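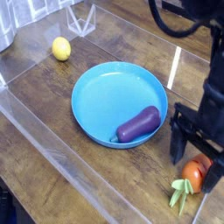
*Toy eggplant on the plate, gripper over by the carrot. Griswood open day.*

**Is the robot demo at the Griswood open day OK for an 8-year-old?**

Posted by plastex_mom, 2021-03-23

My son loved the arm with the toy vegetables in the photo above. Can kids get close, and do they get a turn?

**Lizelle Le Roux**

Yes, bring him! I went in January and stayed almost 2 hours -- way longer than I planned. The arm works inside clear walls, so kids can stand right up next to it and still see everything. When I was there they let visitors call out which toy it should go for next, and my niece picked the lemon every single time. Ask at the desk for a turn slot as soon as you get in. The early ones went fast, and the people running it are happy to answer questions while you wait.

**joreo88**

parking is bad, go early

**Kozłowski**

Mine was 6 and loved it. No idea about turns, we only watched. There's a step by the table if he's short.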